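To: Brirkside residence staff list
From: Melahat Sarıgül, Linen and Household Services
Subject: Re: Sorting of mixed fabric on the carpeted floors

Dear colleagues,

Thank you to everyone who wrote in response to the July notice. Fadime Bozkurt's message, quoted below, raises most of the points that other staff have put to this office, and I am therefore replying to the list as a whole.

> From: Fadime Bozkurt
> Subject: Sorting of mixed fabric on the carpeted floors
>
> Dear Melahat,
>
> The notice asks us to sort all household fabric before it
> is sent down, but it does not say where the sorting should
> be done. On the upper floors we have no table large enough
> for a full clear-out, and we have been working on the
> carpet in the common room. Is this acceptable?
>
> I would also like to know how strict we need to be about
> color. We have several heavy blue-gray pieces and a good
> many tan and beige ones, and the old Sedano sheet lists
> only "light" and "dark." Two of us placed the same beige
> cloth in different groups.
>
> Lastly, is the 8 a.m. collection still in effect? The card
> on our closet door says 5 p.m.
>
> With thanks,
> Fadime

Sorting on the carpet is acceptable on the upper floors, provided that the carpet has been vacuumed the same day and that no one is asked to walk across the fabric. Staff on the ground floor should continue to use the long tables in the linen room. We recognize that the common room is shared with residents, and sorting there should be finished before the evening meal is served.

The color groups on the Sedano sheet are withdrawn. They were written for a smaller stock, when nearly everything in the closets was white. In their place, please use the three groups that the El-Sayed laundry now accepts: white, pale, and deep. Tan, beige, cream, and light gray are pale. Blue-gray, navy, brown, and any strong color are deep. A patterned piece goes with its darkest color. Where two members of staff disagree, the piece should be treated as deep and sent down with a note.

Weight is to be considered after color. A heavy piece and a light piece of the same group may travel together, but a thick blanket or throw should be placed at the bottom of the bag so that the thinner cloths are not pressed into hard creases. Several bags arrived last month with the order reversed – the pressing room lost a good part of a morning to them.

Please do not fold anything during the first pass. Large pieces may be left in loose gathers on the floor until the whole closet has been emptied, and they should be folded only once their group is settled. A blue-gray piece and a beige cloth lying close together on the carpet, both bunched and neither folded, are at an ordinary stage of the work and need no correction from a supervisor.

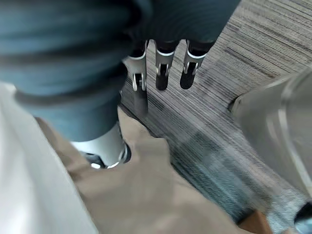

Procedure for the second pass

Once the closet is empty, each piece is to be lifted clear of the others, opened fully, and checked on both sides. Staff should look in particular at hems, corners, and any seam that carries weight. Small tears may be marked with a safety pin and sent to mending. Pieces with large tears, or with stains that have already been through the laundry once, go into the discard bag.

Sleeved garments and other clothing found among the household fabric are not to be sent to El-Sayed. They should be kept at the floor desk for 8 days, after which they may be passed to this office. Please write the floor and the closet on the tag. The name of a resident should be written only when it is sewn or printed on the garment itself.

Folding follows the Cloneo card, which is posted inside each closet door. The card is unchanged except for throws, which are now folded in thirds and then in half so that they fit the deeper shelves. Bed covers that do not hold the Cloneo fold may be rolled.

Collection times

The 8 a.m. collection remains in effect for all floors. The 5 p.m. time shown on some closet doors dates from before the change of laundry, and those cards should be removed and returned to me. Each floor may send down two bags per collection. A floor that expects to exceed this – during a full clear-out, for instance – should write to me the day before, and a cart will be sent up.

I am aware that the tags supplied with the new bags do not hold well when the cord is short. Replacements have been ordered. Until they arrive, please pin the tag to the bag itself, on the side with the seam.

Further questions may be sent to this list or left in the tray outside the linen room. Requests for additional shelving should go to the building office, as this department does not hold a budget for furniture.

Sincerely,

Melahat Sarıgül
Linen and Household Services
Brirkside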